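Paint looks like a different color on every wall?
posted by Jericho Samonte

Okay, I need somebody to talk me down. I painted our back room in February with a tan called Titard Samano (eggshell), and I swear it's three different colors now. In the morning it's a nice sandy shade, by dinner it's kind of muddy, and the wall by the window never matches the one across from it. Same can, same roller! My wife says leave it. Did I get a bad batch, or do I need another coat?

Abena Mahama
Did you do 2 coats? One never covers.

Seidu Asante
I doubt it's the batch. Tans are sneaky, they pick up whatever light and color is near them. I went through this when we moved to Flellitz (almost 1,000 square feet of beige, ugh) and I bought three sample pots before I figured out my walls were fine.

Try this before you spend any money. Paint a big piece of poster board with what's left in the can, let it dry overnight, and tape it up next to the window at 9 in the morning. Then move it to the opposite wall and look again at 4. If the board matches whatever wall it's on, your paint is okay and it's just daylight doing its thing.
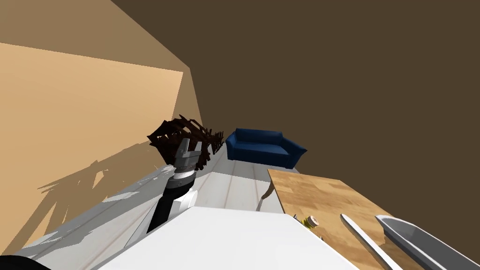 Also check your bulbs! I had one warm and two cool ones in the same fixture and never noticed. Swapping them all to warm fixed most of my evening mud problem. If the board doesn't match, then yeah, take it back to the store with the can lid so they can read the tint code.

Begoñe Lorente
Following, my hallway does this too. Mine's green though.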